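Jul 20, 2018

The history hour in our schools

I moved to Odcombe from Ferrand when my daughter Inès was small, so I learned the history of this country at the kitchen table, from her homework. For this reason I have maybe a stronger opinion about the new state bill than a person who was born here.

The bill says that every high school must give one full year to the founding period and that the teacher must present it "in a spirit of gratitude." My neighbor Gilles Bouvier likes it very much. He told me that children today can tell you what was wrong with every founder but cannot tell you what is written in the Constitution. I think he is right about the second part. When I studied for my citizenship test, I asked the young people at my work some of the questions, and many of them did not know how a law is made.

But I have a problem with the word gratitude. I am grateful to this country, deeply, and it was my own decision. In March I went to the public meeting in Verdale, where 153 people signed up to speak. I waited a long time for my 2 minutes. I said that a law can order a teacher to teach a text, and it can order a student to read it, but a feeling cannot be put on the timetable. Some people clapped and one man told me to go home. My home is nine miles from there, so later I did.
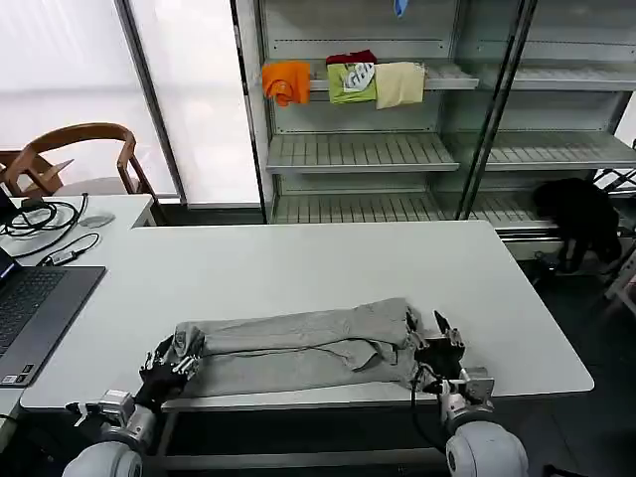
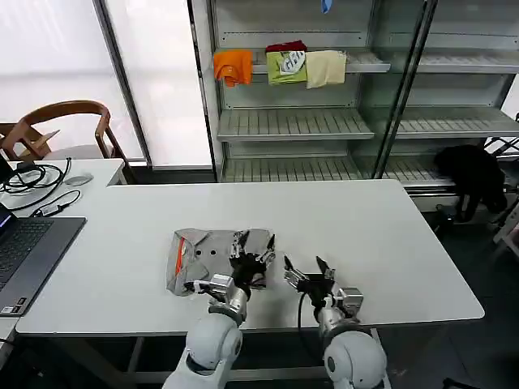 The speaker after me was Rosine Cordier, a retired teacher from Hastton. She did not agree with me completely, and I have thought about her words often. She said that for many years she gave her students the Federalist Papers and also the letters of Frederick Douglass, and she never told them what to feel after. Most of them became proud, she said, and a few became angry, and the angry ones read more pages. She was afraid that with the new law a teacher will choose only the safe pages, in order to have no trouble with the parents.

The petition against the bill has now 873 names from our county. I signed it after some days of thinking. I do not like the text of the petition so much either, it speaks about the supporters as if they were stupid people, and Gilles is not stupid. I wrote this to the organizer, Gun-woo Yeo, and he answered politely that it is too late to change the text.

What I would like is a simpler law. Give the year to history, yes. Let the students read the original documents, complete, also the difficult parts. Pay for the books, because the one Inès had was older than she was. And leave the sentence about gratitude out.

The vote in the senate is after the summer. If you live in our district, please call the office and say your opinion, also if it is different from mine.

Loïc Langlois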